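Ticket 194 — Recipe card servings wrong after import
Opened by: Bernice Darko
Assigned to: Hideaki Yoshida
Product: Caltulo recipe plugin
Status: Waiting on customer

8/3/19
Imported 17 recipes from the old food blog. The walnut date bars now show 200 servings and the calories per bar come out near zero. The other cards look fine.

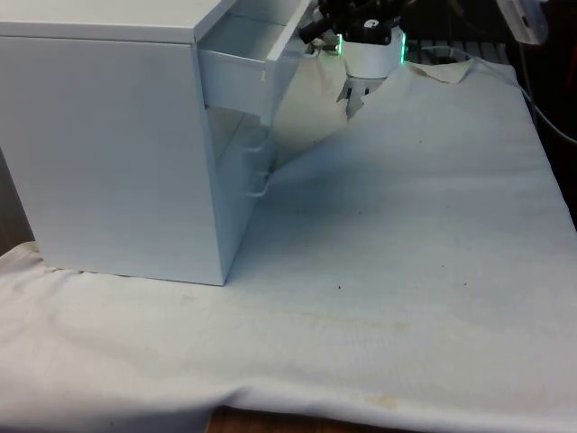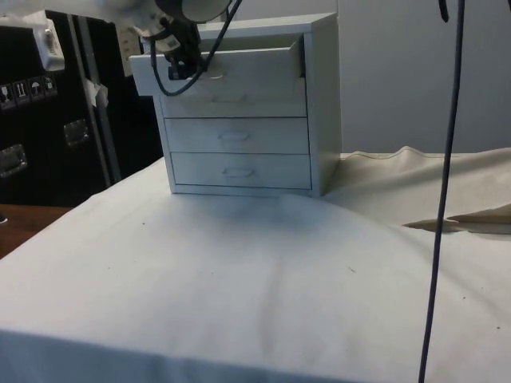

Hideaki: The old card had "20 0" in the yield field — a stray space and zero. Import drops the space. I changed it to 20 and saved, but the page still shows 200.

Bernice: Same on my phone.

Hideaki: Cleared the page cache and rebuilt the nutrition label. It shows 20 on my end. Please reload and check the print version too — it has its own cache.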